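I went to the Randmont open day on 5/14/19 mostly for the free coffee, and ended up spending the whole afternoon at the Dresov booth. They were showing Furnum, their practice program for two-armed kitchen robots. Everything happens in a simulated kitchen on a big screen, and you get to pick the task and watch the arms go at it.

I picked the box task and parked myself in a folding chair. The picture is really nice - the marble looks like marble - and the fingers have proper joints, so you can follow what the hand is up to.
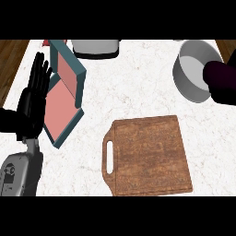
*Furnum's counter view: one hand by the open box, the other arm over at the bowl.*

Now the gripes. The menus are a mess, and I needed help twice just to restart a task. The black bands at top and bottom also eat into the view, so things near the back of the counter get chopped off. A license is $872 a year, or $1,000 with support, and I'd pay for the support!

Still, I had a great time with it. If you teach a robotics class, go try it before you buy - they're doing another demo day in June. Four stars from me, and the coffee was good too.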